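Getting One More Year Out of Old White Plastic Furniture

Every September I tell myself I am going to throw out the plastic pieces, and every September I end up on an overturned bucket with a rag in my hand, cleaning them for another year. They are light and they don't mind the damp, and I can carry them to the shed by myself, which at 62 counts for a good deal. So if you have some of the same sort at your house, maybe a few of my habits will save you an afternoon.

Start dry. I know the temptation is to go straight for the hose, but dust and cobwebs turn into a gray paste the minute water hits them, and then you are chasing that paste into every corner. A soft paintbrush, the two-inch kind you'd use on window trim, does a lovely job. My neighbor Graciela Escobar uses an old blush brush for the small spots and I have to say hers come out nicer than mine.

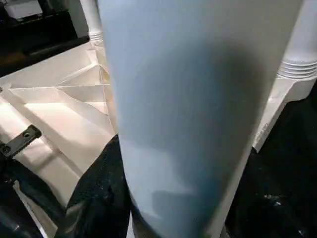
Dish soap is still my favorite cleaner for white plastic, and I have tried plenty of the fancier ones over the years. A good squirt in a bucket of warm water, left to sit on the surface for 7 minutes while you go and pour yourself some coffee, will loosen most of what a summer leaves behind. The flat parts are easy, of course. Where people give up is in among the thin ribs, with all those little triangles and rectangles between them, and on the posts that have rings stacked one over another. For the ribs I like a bottle brush, worked from the wide end of each pocket down into the point. For the rings, take a strip of old T-shirt, get it good and soapy, and pull it back and forth like you were shining a shoe - it gets right down into the grooves!

If there's a stain that won't budge, make a paste of baking soda and a little water and rub it on with your fingers. Please stay away from steel wool and scouring powder. They leave fine scratches, and next year's dirt will move right in.

Rinse twice, and tip the piece a different way each time so the water can find its way out of the pockets. I stand mine on an old towel overnight, then turn them over in the morning and give the corners one last wipe.

Loose legs are worth a look while you're down there. Pull the leg out if it will come, wipe the end and the socket, and push it back with a small twist. A single wrap of plumber's tape will often take up a wobble. Don't glue it unless you're sure you'll never want it apart again - I glued one and have been sorry every winter when it's time to stack things in the shed.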